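Why we should still pin some moths

Every October, when the light trap is put away, I have the same discussion with somebody who has just joined us. They ask why a club of people who love moths keeps dead ones in drawers. I used to give a weak answer. Now I would like to give a proper one.
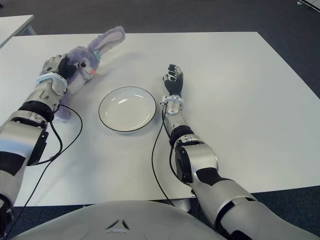 I will begin with what I accept. Most moths do not need to be killed to be named. A fresh hawk-moth at the sheet is known at once, and a good photograph is enough for our list. If a member brings me a dead hawk-moth "for the record", I am sad, and I say so.

But there are the small brown ones. In my drawers from Tutenine Wood I have 70 pugs, and more than half of them had a wrong name on the label when I looked at them again with the microscope. I wrote those wrong names myself, looking at living moths in good light, and I was quite sure. With a photograph I could not have corrected them. The part which decides is inside the tip of the abdomen, and a camera does not go there. 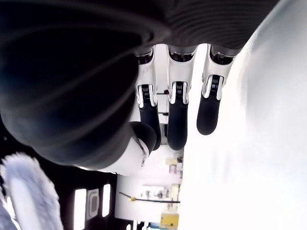
Da-eun Yeo wrote to me after my talk that a wrong name for a pug harms no one, but a dead pug is dead, and that we could simply write "pug species" in the list and let it fly.

It is a fair point and I have thought about it for a long time. For a garden list I agree with her. For a wood which the council wants to cut in two with a road, I do not. "Pug species" protects nothing. The list for Tutenine has 3420 records, and when the road people came they asked only for the rare species, and how we could prove them. We could prove two. Both were on pins.
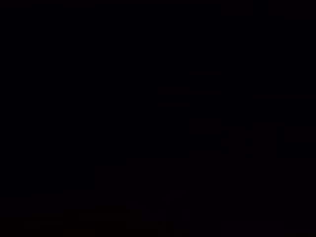 Surely the trap itself is the bigger problem, was the comment from Edgars Raudsepp, and if we ran it less often we would disturb fewer moths than we ever put in a drawer.

Here he may be right. A moth that sits all night in an egg box does not feed and does not find a mate, and in the morning the robins are waiting. I have seen members leave a trap open in full sun until after breakfast. To me this is worse than one careful specimen, and yet we never argue over it, maybe for the reason that no drawer remains afterwards to look at.

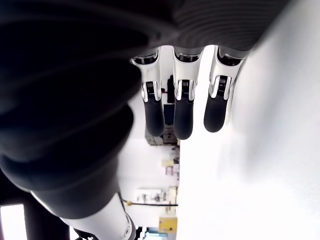
So my rule would be this. Take one specimen only when the name cannot be reached in another way, and write the label on the same day. Never take a female from a very small colony. And if you have no time to study it in the winter, let it go in the evening, in long grass, away from the birds.

Liis Priedītis has the key to the cabinet if anybody wants to see the pugs.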